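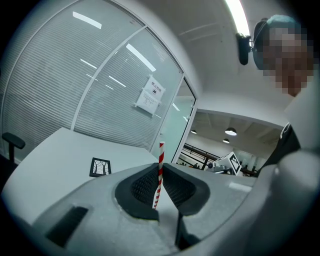 Testdale Pilates Room: Opening Checklist
Sat 28 July
Walked through by Kiran Negi, comments passed to Terence Yeoman

Reformers, springs and hooks: OK. All of them seated properly, and the new springs from Warkach feel lovely and even!

Reformer 4, left shoulder rest: NEEDS WORK. Peg wobbles when you push into it. Tagged, please keep it out of the 9:00 class until Terence has had a look.

Foot straps and loops: OK. Stitching good all round. One loop is getting fuzzy (still strong, I tugged hard).

Mats: OK. Wiped and rolled. Samia's trick of hanging them over the barre overnight is working so well, no more curled corners.

Floor: OK, but the board by the Phillips Street door has lifted a touch since June. Taped for now. Bare feet, so let's get it fixed this week.

Wall barre brackets: OK. Tightened two screws.

Stability balls: OK. Burst rating on the label is 2,000 lb, all firm, no nicks.

Exits and lights: OK. Both doors open freely. Bulb out over the cubbies.

First aid kit: RESTOCK. Cold packs low, and please order the 100 count bandages this time.

Door code: changed to 931, tell the evening teachers.

Really happy with how the room is looking. Last check was a much longer list than this one!

Next check: Samia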